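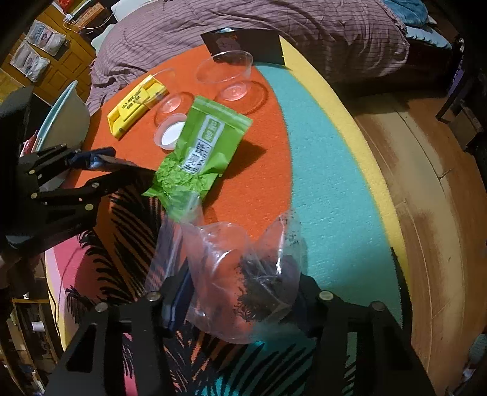

Why is the Vavetti glue going stringy before the boards are closed up? The pot is running too hot, and the skin on top is being stirred back in.

April, 14.20

Notebook, binding bench. Checked the pot with the glass thermometer and got 93 at the bottom with the dial set to low. Turned it off, let it come down, skimmed it and started a fresh batch with 300 ml of water. Much better on the brush. Iulian thinks the dial has slipped on its spindle. Will take the knob off tomorrow and look.

Cased in the Moldovan ledgers up to number 40. Spines are fine. Two of the early ones have a ridge under the pastedown — I pressed them again overnight but it still shows in a low light. Safta would lift them and redo. I'd leave them, as the paper is thin and will tear at the joint.

Grey cloth from Delus is narrower than the last roll, so the boards have to be cut the other way round. Gert, please don't use the old template, it is hanging on the same nail.

Still to do:
47 labels to trim
new blade in the board cutter
ask Delia if the red thread is ours or hers

Left the press closed on the last four. Open after ten.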